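Drernero Opens Coltden Clothing Repair and Resale Center

COLTDEN, October - Drernero, the clothing reuse company, will open its second repair and resale center in Coltden this Friday at 10 a.m. The center takes up the ground floor of the former Grilum mill and will create 30 full-time jobs, most of them in sorting, mending and store sales.

Residents can drop off clean clothing in any condition. Items fit to wear go to the sales floor. Those with torn seams, missing buttons or broken zippers go to the mending room first. Fabric that is past repair will be sold by weight to Atanasov, which turns it into padding and insulation.

A trial drop-off program in the town collected 271 bags of clothing over the summer. Shirts and light jackets made up the largest share.

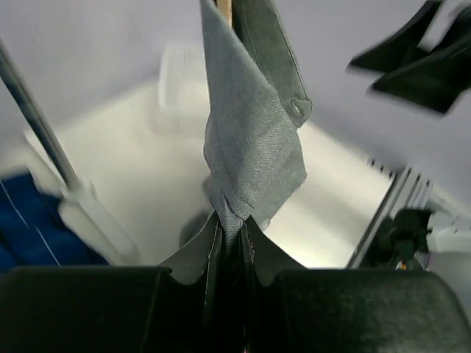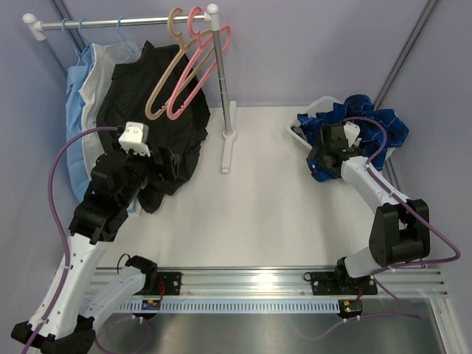 Garments and hangers on the rack. 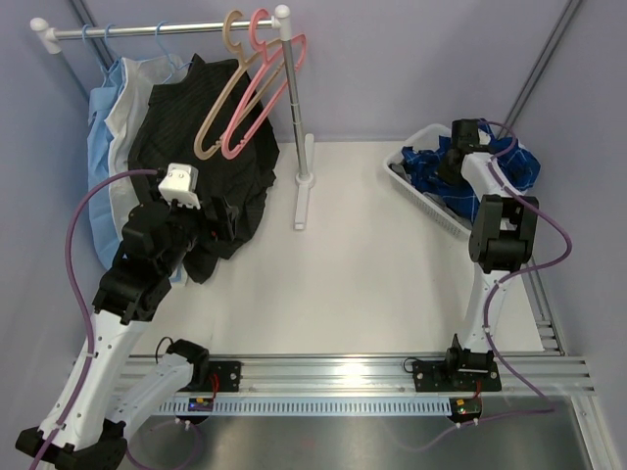
Atanasov said that it had wanted a steady local source of sorted fabric for years, and that mixed loads with zippers and buttons left in had cost it too much time. The company added that it would take wool and cotton from the center to begin with and look at blends in the spring.

Prices on the sales floor start at $3. Customers who bring in a full bag will get 25 percent off one purchase the same day. Basic repairs for the public, such as hems and buttons, will be offered at a counter near the east entrance. There is free parking for 50 cars behind the building.

The center will be open Tuesday through Saturday, 10 a.m. to 6 p.m. Shoes, bedding and wet items cannot be accepted.

Media contact: Drernero Press Office, Coltden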